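An afternoon at the Corkora open day
October 12, 2026

I'd been meaning to go to the Corkora open day ever since they moved out to Kimville, and this year I finally got my act together and signed up in time. They let in up to 200 visitors a day and it fills fast (last March I missed it by one evening, and I'm still a little sore about that). It's 79 miles from my front door, mostly back roads, and I got there early enough to sit in the car and eat a sandwich before they opened the gate.

Getting in

You park behind the old feed store and walk around to the loading side. They give you a sticker, safety glasses and a paper map, and then you're pretty much on your own until your tour slot. I liked that a lot! At the last place I visited, we were marched along in a line and hushed every time somebody slowed down.

The lobby has a wall of old parts with little cards next to them, and I spent way too long there. My favorite was a gripper from their first year that looked like something off a barbecue set. The coffee is free and pretty bad. Take the tea.

The big hall

The first stop was the Pollier line, which moves boxes from one end of the building to the other and puts them on pallets. A counter on the wall said 1,982 when we walked in, and the guide told us the best day so far was 2,579 boxes. It's loud, much louder than I was ready for, and you stand behind a yellow fence with your face practically pressed against it. Two kids next to me picked a box each and cheered theirs all the way down the belt, so of course I picked one too. Mine got stuck behind somebody else's at the turn.

I asked what happens when a box is crushed at the corner. The guide said the arm skips it and a person comes over to deal with it, and that this happens more on rainy days. I would have happily heard another half hour on wet cardboard, but the next group was waiting.

The Leung room

Past the hall there's a quieter part of the building they call the Leung room, and this is where I'd tell you to spend your time. It's small-scale work – arms picking up things you could hold in one hand – and you can get close enough to see what the fingers are doing. I kept going back to the pink tray with the foam blocks. The guide there said that lining up on a block is the part they've spent the most hours on, with the other blocks left in the tray so the arm has to work around its neighbors. He also told us foam is kinder to everybody while they're still getting the grip right, and passed a spare block around so we could give it a squeeze.

I must have stood there for twenty minutes. There's something about watching those fingers line up that makes you hold your breath, and I noticed the woman beside me was doing it too. We both laughed when we caught each other.

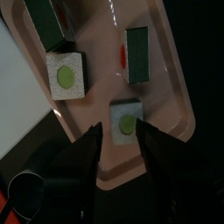
If you're thinking of going

Sign up the week the list opens. Wear shoes you can stand in, as there are maybe four chairs in the whole building and they're all in the lobby. Earplugs are in a bowl by the door to the big hall, and it's easy to walk right past them (I did). Bags have to go in a locker, so bring a quarter.

If you have small kids with you, do the Leung room first while they still have some patience left, then let them yell at the boxes. Lunch is a truck in the parking lot with a short menu and a long line. I had the chili, and I'd have it again.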